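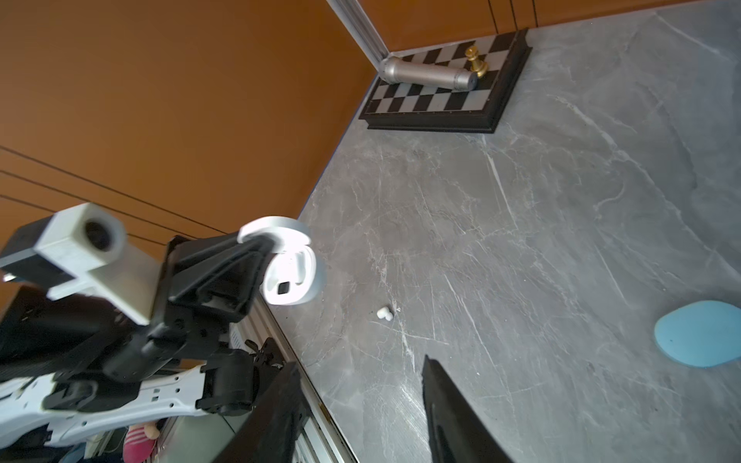
I started Findard in January with a rented unit, a kettle and a drawer full of other people's earbuds. We mend and tidy up small things, the sort that live in coat pockets and get lost down the backs of sofas, and we look after travel games too (chessboards mostly, because I'm soft on them). So on an ordinary day the marble-patterned top will have an open white charging case, a stray earbud and a gold-coloured pawn all within reach of each other, and I'm perfectly happy with that! My mum calls it the pocket museum.

I'm Friederike Vogler, by the way. I used to do repairs at Wegener, on the counter, and I kept taking the fiddly jobs home because I liked them best. Kyung-hwa Noh joined me in our second month. She does the books and the post, and she's a far better chess player than I am, so please don't challenge her for a discount.
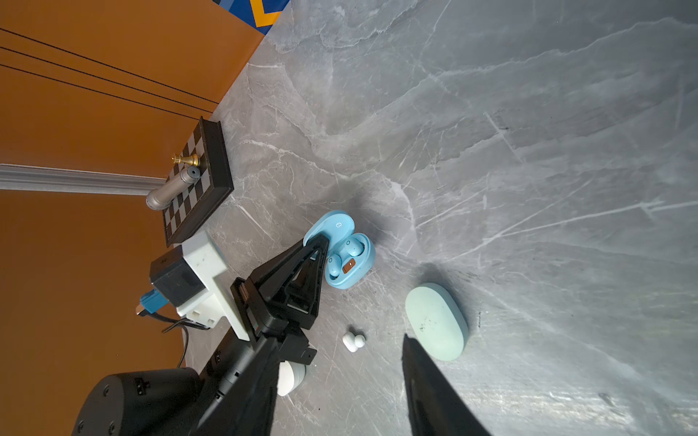

What we take in

Earbud cases with stiff lids, single buds that need a partner, little boards with pieces missing. We've got 222 odd chess pieces sorted by height in old Gullo biscuit tins, and if yours is in there you can have it for the postage. Colours don't always match, mind you. A gold king can end up facing somebody's green army and the game still works. 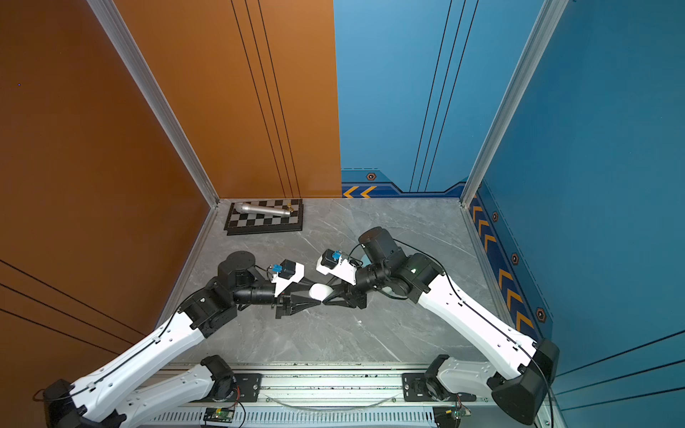
Most jobs are back with you inside a week, and we'll ring first if the mending is going to cost more than a new one would. I'd much rather lose the work than have you cross with me. About 90 parcels went out in our best week so far, and Kyung-hwa wrote every label by hand as the printer was sulking.
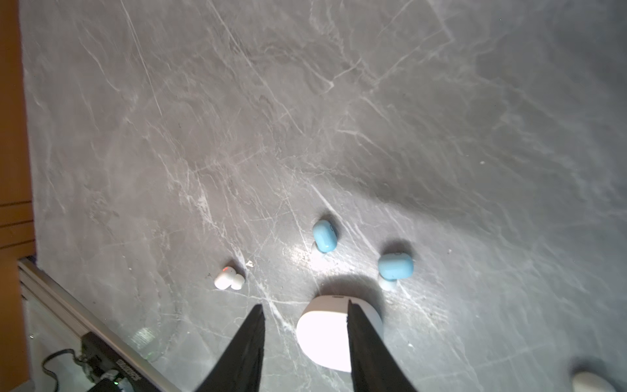

Finding us

We're at the Jondton end of the trading estate, second door past the tyre place. Knock hard. Send cases and buds together if you can, with your name on a bit of paper inside the packet, and pop a phone number on it too.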